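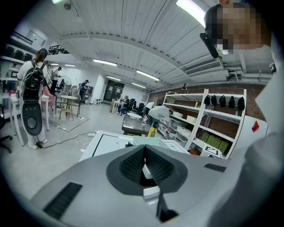

The Flimcombe boxing club has 51 members and one ring, and the ring is older than most of the people who use it. In May I spent two weeks there, because I wanted to understand why a small town still produces amateur fighters when bigger gyms in the region have closed.

Training starts at six in the evening. The beginners skip rope for three rounds, then they work on the heavy bags, and only after that they are allowed to put on the head guard. The club is strict in this matter. A new member does not spar in the first 4 months, even if he is strong, even if he has done another sport before. Some young men leave because of it. Those who stay learn to move their feet.

The style of the place is easy to recognize. Flimcombe boxers keep the left hand low and step to the side after every jab, a habit which came from a coach of the seventies. Judges did not always like it. At the Marchand Cup, the regional tournament for amateurs, the club lost many close decisions in those years, and the older members can still tell you the score of each one.
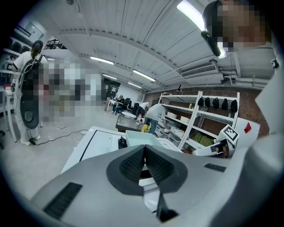 Money is the other subject that everybody talks about. The club pays 3,135 dollars a year for the hall and a little less for insurance. The entry fees are low, and the tournament at home brings perhaps 1,000 dollars in a good year – in a bad year it brings only the cost of the doctor and the referee. For this reason the members repair the bags themselves, with tape and old canvas.

I watched the last home evening from a chair near the blue corner. There were nine bouts. The best was between two welterweights, one from Flimcombe and one from the Dredeo gym, who had met twice before and had won one time each. The first round was slow. In the second, the Dredeo boxer began to catch his opponent on the way out, when the step to the side was a little too late. The local man changed his direction in the third round and took it clearly, but two judges had already given the first two rounds to the visitor.

He was not angry after the decision. He sat on the bench, cut the tape from his hands and asked when the next tournament was. 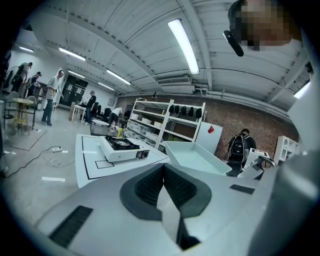
A large workshop-like hall with beams and ducts under a white corrugated ceiling.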